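Nomevard Tabletop Handling Set: Data Card

Maintained by the Kistov Manipulation Group. Questions and corrections should be sent to Nuala Dolan, data lead.

Summary
The Nomevard set supports research on learning household handling skills from human demonstration. Demonstrators work with a pair of hand-held grippers, and the recorded motion is used to train a two-arm policy. This release contains 368 demonstrations, of which 186 use both grippers at the same time.

Collection
Each demonstration begins with the operator standing at the table and both grippers pointed toward it. A head-mounted wide-angle camera records the full session. Gripper position is recovered from the square marker patterns on the cube fixed behind each gripper's fingers.

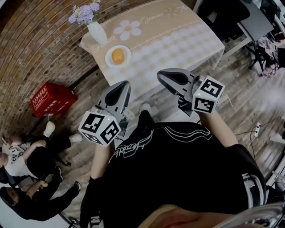 Tablecloths, dishes and other tabletop items vary between sessions, and rooms are left furnished. Operators were asked to work at a natural pace and to keep both cubes facing the camera where the task allowed. Segments in which either cube could not be tracked for more than 30 consecutive samples were removed before release.

Results to date
A baseline policy, Heffernan, was trained on the July version of the set. It performed well on single-object placement and poorly on tasks requiring a handover between grippers. Version 2 adds handover demonstrations for this reason. The baseline has not yet been retrained.

Known limitations
Lens distortion is strong near the edges of the view, and position estimates there are less reliable. All sessions were recorded indoors at the Ololstead site. Left-handed operators are underrepresented.

Permitted use
The set may be used for non-commercial research. Attempts to identify persons appearing in the recordings are prohibited. Requests for removal of a recording are handled by the data lead.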